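Tuesday, November 24, 2020 – sorting board, workshop notes

Spent most of the day on the board again, and I'm a good deal happier with it than I was in October, when the ink was coming off on everybody's fingers and I'd drawn two of the shapes so close together that their outlines kissed. Anyway! The new white one is on the table, and I wanted to get my thoughts down before I pack up and forget half of them.

First, the blue. I know Juniper Bellamy argued for a mix of colors (and she may yet be right about the younger groups), but having the shaped parts in blue means you have to look at the shape, and that was always the idea. It also reads beautifully against the white. I bought the filament from Kwiatkowski, stock number 3208, and there's plenty left on the spool, so replacements shouldn't be a worry for a good while.

Second, the board itself. I kept the long format and laid it lengthwise, going away from whoever is standing at the table. The far end is a bit of a stretch, I'll admit, and I went back and forth on turning it sideways. For now I'm leaving it, partly because the Preltodcombe tables are narrow and a sideways board would hang over.

The black cloth stays up too. It creases if you so much as look at it, and I'd love to get the steamer on it one of these days, but the white edge of the board stands out so nicely against all that dark.

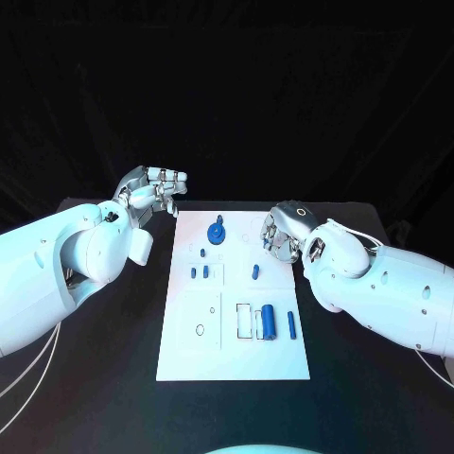
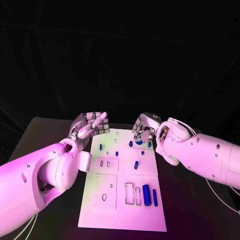

*White board with the blue parts, on the dark table with the black cloth behind.*

The round part near the top is the one I fussed over most. It's a flat disc, a bit like a gear, with a short peg standing up out of it, and the peg gives you something to get hold of. I printed the peg at 65 percent of the drawing height and I think it's better for it – the tall version in my first batch always looked ready to snap. The thin black outlines I'd go a touch heavier on next time. They're fine up close but I have to lean in for the far ones, and I'm wearing my good glasses.

Still to do, in no order at all:

- sand the undersides, especially the disc
- heavier line for the outlines, try it on scrap first
- ask Kadico if they'll cut 6 more boards at the old price (last quote was 796, delivery to Skokcombe included)
- find a box with a proper lid for the parts
- steam the cloth

Juniper, if you get to this before I'm back, please leave the spare sheets flat on the shelf, and have a go at the board yourself. I'd like to know what you think of the peg.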